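Kneath K3 Batting Tee and Practice Net Set

Baseball and softball. Adult and junior.

£128.00 inc. VAT
In stock at Kalstead
Product code: KN-K3-SET

Overview

The K3 set is a batting tee and a hitting net sold together for club and home practice. The tee has a rubber cup and a telescopic stem, and it stands on a weighted base. The net is a freestanding square with a catch pocket across the bottom, so balls can be picked up from one place at the end of a round.

It is the set we supply to most of the clubs on our books, and it replaces the K2, which went out of production in February. The poles are thicker than on the K2 and the base has gone from round to five-sided, the same outline as home plate. K2 nets will not fit the K3 poles.

The tee

The stem adjusts from 66 cm to 110 cm. It is held by a friction collar, with no pin or screw. Turn the collar to the left to loosen it, set the height, and turn it back until it is firm. Hand tight is enough. If the stem starts to sink during use, wipe the inner tube with a dry cloth before tightening again, as grit from the infield is the usual cause.

The cup is soft rubber and takes a standard baseball or a 12 inch softball. It will wear at the rim where the bat catches it. Replacement cups are sold singly and push on without glue. A club using the tee two evenings a week should expect to change the cup once a season.
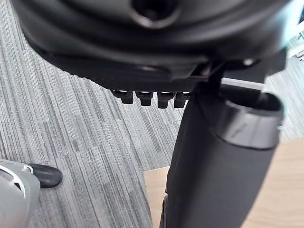
The base weighs 4.5 kg and sits flat on grass, clay or a sports hall floor. It is not designed to be pegged. On artificial turf put the rubber mat under it, or the base will creep towards the net over a long session.

The net

The net is 2.1 m by 2.1 m and the mesh is knotless. Set it up two metres in front of the tee for adults and a little closer for under-12s. The mesh should have some slack in it. Players often pull it as tight as it will go, and then the ball comes straight back at them.

The poles are fibreglass and slot together in five sections a side. Two people can put the net up in a few minutes. One person can manage if the base bar is laid down first and both uprights are fitted before the mesh is hooked on.

Do not leave the net standing outdoors overnight. The mesh is treated against sunlight but the elastic loops at the corners are not.

Specification

Net size: 2.1 m x 2.1 m
Tee height: 66 cm to 110 cm
Base weight: 4.5 kg
Total packed weight: 11 kg
Bag length: 115 cm
Suitable for: baseball, softball, T-ball
Colour: black and red

What's in the bag

Net with catch pocket
Pole set and base bar
Tee stem, cup and base
Rubber mat
Carry bag with shoulder strap

Balls and bats are not included.

Spares and extras

Replacement cup, £6.50
Corner loops, set of four, £4.00
Replacement net, £69.00
Pole section, £7.50
Ikis soft training balls, box of 12, £31.00
Womine ball bucket with padded lid, £24.00

Club pack

Four K3 sets with a spare cup for each, £488.00. The club pack is delivered on one pallet and needs someone to sign for it. We can split it between two addresses for an extra charge. Ask Beca Foulkes in the club sales office, who can also raise an invoice if your club or school does not pay by card.

Reviews

"Bought two for our junior section. The under-10s use them for T-ball and the women's softball side has them afterwards. Going from one to the other takes seconds. The bag zip is a bit light for the weight it carries."
Heledd Meredith

"Good tee, decent net. The instructions show the poles the wrong way round in step three, so look at the coloured ends and ignore the drawing."
Myroslav Savchuk

Reply from Kalstead: Thank you. Sets packed from March 2022 have a corrected sheet. If you have the old one, email us and we will send the new version.

Delivery and returns

UK mainland delivery is free on orders over £300. Below that it is £8.95 per set. Orders placed before noon leave us the same working day. Unused sets can be returned within 30 days in the original bag. The poles and base have a two-year guarantee, and the mesh has one year. Cups are not covered.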